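Flendberg sheet set, full and queen

The Flendberg is our everyday sheet set: one fitted sheet, one flat sheet and two pillowcases, all in the same plain weave. There is no print and no trim. We have sold it under the Weldu label for 61 months, and the only change in that time was a wider elastic on the fitted sheet.

Sheets on this page are shown on a bed in a furnished room.

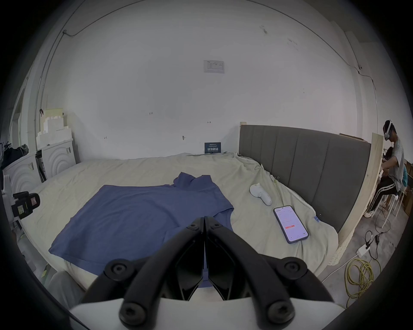
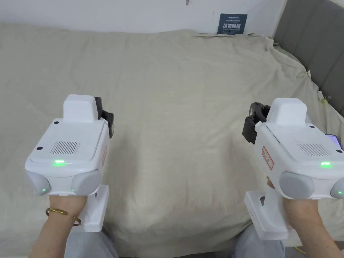 The fitted sheet has elastic all the way around and takes a mattress up to 14 inches deep. If you use a thick topper, measure both together before you order. The flat sheet is cut long enough to tuck in at the foot and still fold back at the top.

## Care

- Wash warm with similar colors – the first wash should be on its own.
- Tumble dry low and take it out while it's a little damp.
- Iron on medium if you want it flat. It will crease again once it's slept in.
- No bleach.

## Ordering

Sets ship from our Stevdale warehouse. The last run was 3,004 sets, and the next one is due in September. Hotels and rental owners who need more than one case should write to Malou Kjærgaard in the trade office for case prices and fabric swatches.

Single pillowcases and fitted sheets can be ordered separately. Shades vary slightly between runs, so order everything for one bed at the same time.

The Dredulberg duvet cover is made from the same cloth and sold on its own page.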